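Assistant for preparation of game evening sets (part-time)
Grondeo, Skenley site

Grondeo rents complete sets for game evenings at home: the cards, the chips, the glasses and the stand to hang them on. Our customers are mostly private persons, with a few hotels in the winter season. From November we need one more person at the preparation tables in Skenley, for 6 hours a day in the busy weeks and fewer after the new year.

The work

Every set that comes back to us is opened, checked, cleaned and put together again. You will receive a case and a sheet. You open the case, take out the rolls of chips and compare them with the sheet, colour by colour. The rolls go back in the tray in the same order, with the cards in their place. The foam in the lid must be brushed, and the handle and the closures are tested by hand. If a part is missing, you write it on the sheet and put the case on the waiting shelf. Please do not complete it from another case, even when the colour looks the same. 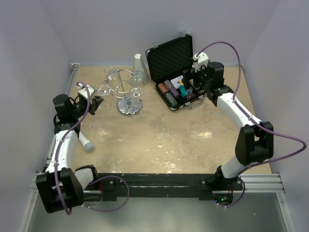 The glasses need more patience. They are washed in the next room and come to you dry. Each glass is held against the light, polished with a linen cloth and hung by its foot on the rack – always slowly, and never two in one hand. A glass with a chip in the rim is taken out, also when it is very small. For transport the glasses come off the rack again and are wrapped one by one. The rack has its own box, and its rings should be wiped before it is packed, as customers notice fingerprints on chrome before anything else.

In a normal week the Skenley site prepares 74 sets. In the weeks before the holidays it was 132 last year, and we expect the same this time. We say this openly so that you can judge if the rhythm is good for you.

What we ask

You have calm hands and you like to finish one thing before you begin the next. You can distinguish between close colours, for example teal and dark green, or reddish-brown and maroon. You can read a packing sheet in English and write a short note on it. You can lift a full case from the shelf to the table. Experience in a restaurant, a shop or a warehouse is welcome but it is not a condition.
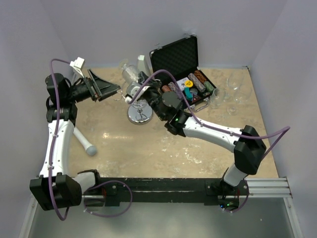
The worktop, with objects in the middle.

What we offer

A contract of six months, with the possibility to extend. The first two weeks you work next to Haoran Xia, who prepares the Emen and Sitompul sets and knows all the sheets. Working clothes and cloths are provided. There is a kitchen with a microwave, and the break of 30 minutes is paid. The early shift begins at 7.30 and the late shift at 13.00; you may tell us which one you prefer, and we try to respect it.

How to apply

Please write a short letter to Eugénie Marty at the Skenley office and add your CV. One page is enough. Mention from when you are available and if you have a holiday already booked. We invite suitable persons for a trial of two hours, in which you prepare one chip case and one rack of glasses. The trial is paid, and you will receive our answer within the same week.

Letters by post are also accepted.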